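# About the lab

Wasorex is a robotics lab in Kindanville. We test claims about robot learning, including our own, and we are harder on our own. Hanneke Meijer started the lab after several years of reading papers in which every arm seemed to succeed nearly every time, and then failing to get the same numbers on a table in the next room.

There are two permanent staff, Hanneke and Guðlaug Mogensen, plus whichever students we can talk into spending a winter on evaluation work. It doesn't make for good demo videos. We don't have a showreel and aren't planning one.

## What we work on

Most of our time goes into one question: when a learned policy moves an object from one place to another, what did it learn? The usual answer is "to pick things up and put them down." We doubt it. A policy trained on a tidy table with the same few items may have memorized a handful of arm paths that happen to end in the right spot, and the success rate won't tell you which you've got.

So we use ordinary things. Toy blocks, fruit, bread, plates, baskets, containers with and without lids. They go on a white table under an arm with a two-word instruction, and then we change the layout by small amounts until the policy stops coping. 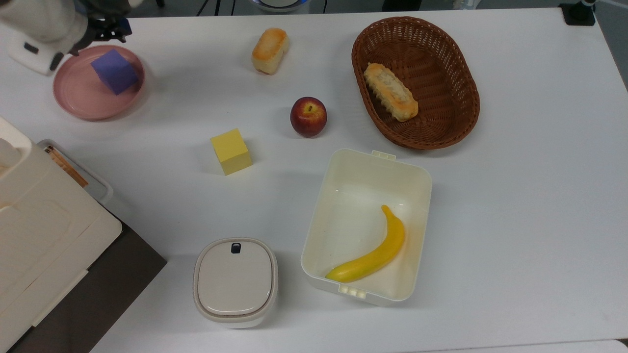

We call this the Plukley protocol, after the street where the first lab was. It has 20 layouts per task. Each one is run with the target object moved, then with the destination moved, then with an extra object added that has nothing to do with the instruction. A person who didn't train the policy scores the result. If the object ends up on the rim, that's a fail. If the arm gets there on a second try, it is logged as a second try.

## What we found

In January we ran the protocol on our own best policy, the one we had been calling Nørgaard and were rather proud of. On the layouts it was trained near, it finished 18 of 20. With the destination moved by the width of a hand, it finished 62 percent of all runs. With one unrelated object added, it did worse than that on the blocks and about the same on the fruit, and we still can't say why.

Guðlaug's view is that the policy follows color more than shape. Hanneke thinks that's too generous and suspects the camera angle. We have a test planned that should rule out at least one of them - it may well rule out both.

We would also be careful with our own figures. One arm, one table, one lab. Somebody with different lighting could get a different result, and we'd like to hear about it if they do.

## Working with us

We evaluate policies for other groups when there's room in the schedule. You get the full log, failures included, and we don't send a shorter version for press use. Please don't ask us to drop the bad layouts. We've been asked before.

Page last updated Mar 6, 2022.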